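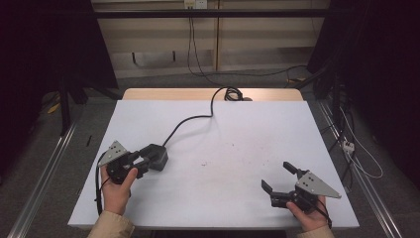 Clear the Table First
Speaker notes, Lemdale session, March 11, 2024
Rosalba Bianchini

Slide 1. Say hello, say my name, say where the handouts are. Twenty minutes of talk, then we do the exercise in pairs. Phones can stay out.

Slide 2. Start with the table at the old Hsieh workshop. Every project that came in got put down on it, and most of them stayed there until June. People ended up working on their knees. We bought shelves, and the shelves filled up, and the table was still covered. Pause here. Ask who has a table like this at home. Let a couple of people answer, then move on.

Slide 3. The rule. A work table holds what you are using now. Everything else goes to the counter behind you or into a cabinet. The counter is allowed to look busy. The cabinet can look like anything as long as the doors close.

If someone asks about drawers under the table: fine, but people hit their legs on them.

Slide 4. The loose board. I put a white board flat on top of the table. It doesn't have to match and it doesn't have to cover all of it. Reasons to give: it comes off when you need the table for something else, it shows dirt, and small parts don't vanish into wood grain. Mine is scuffed and I don't mind. Replace it when it stops wiping clean.

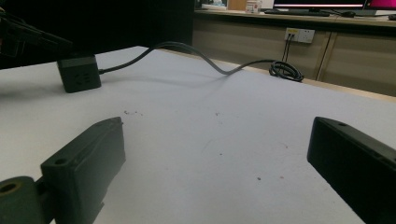 Power is the part most people leave for last, and it is usually what spoils a clear table. You need it within reach, and you don't want a row of plugs across the space where your hands go. I use a black cube-shaped strip and stand it off to the left side. The cable goes over to the far side and the spare length is coiled there, near the outlet on the cabinet front. Point out the coil. Pulling a cable tight to make it look neat is a mistake – the first time you move the cube, you pull on the plug.

Slide 6. Wiping down. A pale surface shows every speck, so use that. Look across it from low down before you start. Dry brush first, then a damp cloth, then leave it alone for a few minutes. At Porkora they do this at the end of the day. I do it at the start. Either is fine, pick one.

Slide 7. What goes wrong. The coffee cup comes back first. Then the mail. Then one box that somebody will pick up tomorrow. Tell the Zullance box story if there's time, skip it if we started late.

Slide 8. Exercise. Each pair draws their own table from above and marks what they used in the last hour. Cross out the rest and write down where it will go. "Somewhere else" does not count as an answer. Walk around the room while they work.

Slide 9. Questions. Repeat each one into the microphone, the back rows can't hear. Collect the pencils.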